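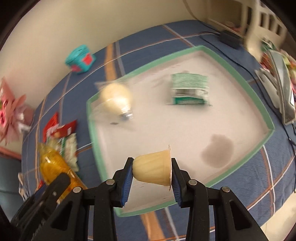 One of the reviewers of our earlier report objected that a person holding the tool will always grip better than the robot that later copies the motion, so the recordings teach a skill the robot cannot have. We take the objection seriously, and this section describes how the collection procedure was changed to meet it.

3.2 Recording by hand

Figure 2. Hand-held gripper closing on a small jelly or pudding cup over a shallow tray. The cup is held on its side, one finger on the base and the other on the lid.

Demonstrations were recorded with the Asteck hand-held gripper, used in pairs. The operator performs the task directly, and the arm is absent during recording. Jaw opening is logged together with the pose of each tool. The comparison set was recorded by remote control on the Bollmont arm, with the same objects and the same tray.

The two methods differ mainly in what the operator feels. With the hand-held tool, contact force reaches the palm through the linkage, and operators tend to stop closing the jaws once a soft package begins to give. Under remote control this cue is missing. Operators close further and watch for deformation on the screen, which lengthens the grasp phase.

To keep the hand-held data within reach of the arm, we applied the filter of the Turkov toolkit. Any segment in which wrist speed or jaw speed exceeded the limits of the arm was slowed by resampling. Segments that needed a pose outside the workspace were dropped. After filtering, 2000 demonstrations remained.

Light, tapered packages were the hardest class to label. A grasp from base to lid, as in Figure 2, loads the lid, and a small error in jaw opening can bend it. We therefore marked grasp direction as a separate field, following the Farouk convention, and trained one policy with the field and one without it. Results for both are given in Section 4.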